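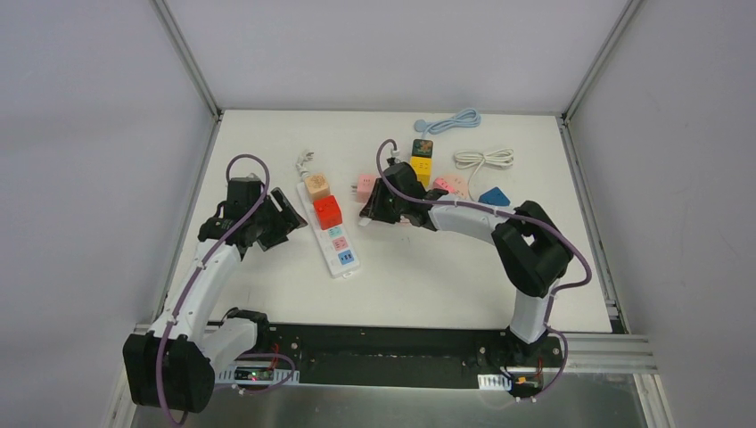 How do you all keep sourdough starter going when you only bake a couple of times a month? I got mine from a neighbor in April and I'm completely hooked, but feeding it every day means I pour so much down the drain! I'd love a routine where it lives in the fridge. My other problem is shaping. I have a white tabletop, and I can never tell how much flour I've already put down until the dough is stiff as a brick. Any tricks welcome, I'm having a blast with this!
Stonda, 2023-10-21

Tùng Phùng
Welcome to the club! Fridge is absolutely the way to go. Feed it, leave it on the counter until you see the first bubbles (an hour or 2 in my kitchen), then lid on loosely and in it goes. Mine has gone 13 days between feedings and came back roaring after two meals. Keep a small amount, like a tablespoon, and you'll hardly throw anything out. The gray liquid on top is fine, stir it in or pour it off. Pink or orange streaks, throw the whole thing away.
For shaping, try water! Wet hands, wet scraper, no flour at all until the final turn. It feels crazy the first time and then you never want to go back.

Nidlow
just buy yeast lol

Gultana
Seconding the fridge, and please save your discard for crackers!! Mix it with melted butter, salt and whatever seeds you have, spread it thin on parchment, score it after 10 minutes in the oven and keep baking until it snaps. Rye discard makes the best ones. On the flour thing, I put mine in a little shaker, so it goes down in a dusting and you can't dump a whole handful by accident. Have fun and post your loaves!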